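Drurstead Reuse Centre
Computers and small electricals: frequently asked questions
Last updated 1/22/22

Which items can I bring?
Desktop computers, laptops, monitors, printers, routers, keyboards, cables and games consoles. We do not take televisions, fridges or anything with a petrol engine. Those go to the Flustbridge site.

Is there a charge?
Households pay nothing for up to 3 large items per visit. Trade waste is charged by weight at the Bowen Road weighbridge, and a transfer note must be filled in before unloading.

Do I need to book?
Cars do not need a booking. Vans and trailers do. Slots are 55 minutes long and are released 29 days ahead. A late arrival loses the slot if another vehicle is waiting.

Can you collect from my home?
Collections run in Drurstead and Jendby only. Items must be on the ground floor and unplugged. The crew will not disconnect equipment or carry it down stairs.

What about loose batteries?
Tape over the terminals and hand them to staff at the gate. Do not put them in the cable bin. Swollen laptop batteries should be left in the laptop, and the laptop should be declared on arrival – do not try to remove the battery yourself.

Do I need to wipe my data first?
We advise it. Sign out of all accounts, copy anything you want to keep, then run a full erase. Deleting files or emptying the recycle bin leaves most of the data readable.

Can I keep the hard drive?
Yes. Remove it before your visit, or tick box 4 on the drop-off form. A computer without a drive is still accepted. In most desktops the drive is reached by taking off the side panel with the tower laid flat. 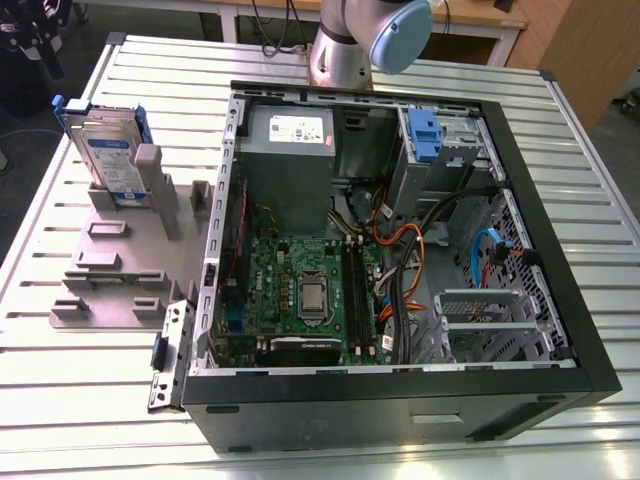

Photo: Drurstead Reuse Centre

Phones and tablets with built-in storage cannot be split in this way, so they must be reset by the owner.

Do you issue a certificate of destruction?
On request, for drives only. The fee is £3 per drive and the certificate lists the serial number. Allow 60 days. Requests made after drop-off cannot be met.

Can I buy refurbished equipment?
The shop at Jendby sells tested items with a 60-day return period. Stock is not listed online and cannot be reserved. From April the shop will also sell spare power leads and memory.

Can I have something back once I have handed it over?
No. Ownership passes to the centre when the form is signed.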